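Week 7: Cutting a long task into phases

Last week we fitted one policy to one short movement and it went rather well. This week is the bit I've been looking forward to all term! We take a job that has several movements in it (fruit out of a fridge, fruit into a basket) and ask what happens when the same policy has to do the lot. Reading for this week is the Pietrzak notes, sections 2 and 3. The code is in the Siretti folder, same login as before.

Start with the hard moment. Reaching towards a shelf is forgiving, and a few millimetres either way hardly matter. Closing the hand is a different business. The fingers hide the very thing the policy needs to see, so the head camera loses most of its information just when it's wanted most.

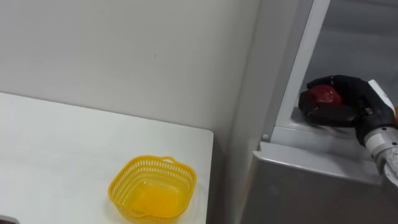
Fig. 7.1 Fingers round the fruit on the fridge shelf, head view.

Look how little red is left to work with. A policy that sees only the current view has to decide from that sliver whether to keep squeezing, lift or back out, and those three choices lead to wildly different places. This is what we mean by an ambiguous state. Two demonstrations can pass through almost the same view and then part company, and a plain regression will happily average them into a movement that neither demonstrator ever made.

The phase method deals with this by giving the policy one extra input, a phase label. We use approach, grasp, carry and release. A small classifier guesses the label from a short history of joint readings and views, and the policy reads the guess along with everything else. I love how cheap this is: the classifier trains over a tea break and the policy itself barely changes.

Where do the labels come from? You could mark them by hand, and for the first exercise you will, so that you feel how slippery the edges are. After that we use the Stelteck segmenter, which looks for dips in hand speed and changes in finger position. It's good on grasp and release. It is much less good at telling where approach stops.
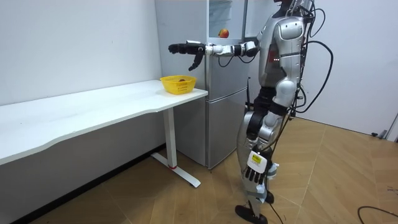 The carry phase has its own trouble. With the arm stretched out over a table, a small error at the shoulder becomes a large one at the fingertips, and the fixed side view and the head view disagree about how bad it is. Feed both views in. In our runs with the head view alone, nearly 60 per cent of failures came in carry or release; adding the side view brought the release failures down sharply, though carry stayed stubborn. Kenneth Tan has a theory about cable drag, which he'll happily tell you if you ask in the lab.

The training set for the exercise has 2440 labelled segments. Please don't shuffle them before you split. Segments from one demonstration must all land on the same side, or your test score will look marvellous and mean nothing.

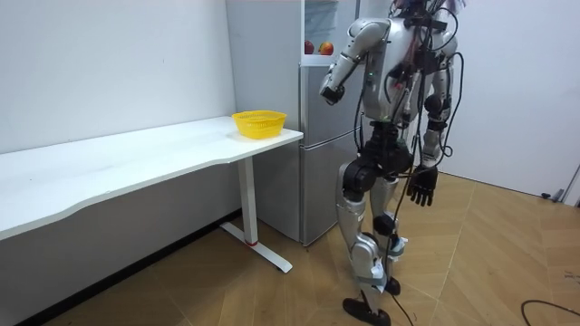
Cikton Robot Learning Group | Course pages | Term 2

Now for starting states. Every attempt begins from a pose and a layout, and the layout matters far more than people expect the first time round. Two apples side by side in the fridge give the classifier a choice of target before the arm has gone anywhere, so the approach phase can wobble between them. Try holding the target fixed once it's picked, then try letting it update at every step, and plot both!

For the exercise, hand in:
Your hand labels for the first 3 demonstrations
A plot of phase guess against time for one success and one failure
A paragraph on where your labels and the segmenter disagree

Bring the failure plot to the lab even if it's ugly. We'll start from those in January and go on to recovery, where the policy is allowed to drop back from carry to grasp.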